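Drendbridge Community College
Packing and Dispatch, short course – handout 2
Cartons, flaps and small mixed orders
Revised 2024-01-30

Carry-over from last time: bring your tape gun back if you took one home. The Jadivier rolls are in the grey drawer, paper tape only this term.

Board first. Corrugated = liner, flute, liner. Flutes run vertical in a normal carton, that's where the stacking strength comes from. Crush a corner and most of it is gone. Don't re-use a carton with a soft corner, even for light stuff. Plain brown is fine for everything we do in this unit.

Printed stamp on a flap or base – maker's mark, sometimes a size or batch code. Learn to find it. It gets asked on the practical and people always look on the wrong panel. If you're re-using a carton leave the stamp alone but cover any old adress label completely.

Flap order. Minor flaps (the short ones) go down first, majors over the top. On a proper square carton the majors meet in the middle. A gap between them means one of three things: carton not squared up, contents sitting too high, or flaps not pressed home yet. Check before taping. Tape won't pull a gap shut for long, it just lifts at the ends.

Small mixed orders (the Kwok exercise). Odd little items, different shapes, nothing heavy. Lay everything out beside the carton before any of it goes in. Flat things against the wall of the carton, round things last and wedged, otherwise they roll about the whole way to Burstead. Sachets and tea bags get a sleeve or go inside something else, they pick up creases and smells. Paperwork on top, never underneath.
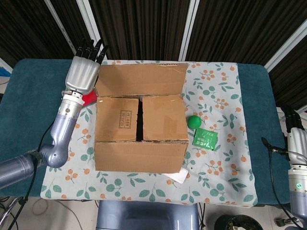
Fig. 1. Carton part closed, rear flap still up. Ball and tea packet at the right.

Working surface: padded, with a cloth over if you like. Stops small items skating off. Keep the cloth flat under the carton, a ruck in it will tip the base and you'll think the box is out of square when it isn't.

Void fill. Scrunched kraft, not shredded. Fill till you feel light resistance closing the majors. Shake test: pick up, tilt once each way, listen. Any knock, open it again.

Taping – one strip down the centre seam, 100 mm overhang each end. H-tape only if the customer asks or it's going by sea.

For next session
Do the Kwok order twice, once with fill and once without, and write down what moved. Almost 10 lines is plenty. Read the section on labels, starts p. 145. Practical is in August, room to be confirmed, check the noticeboard outside the workshop.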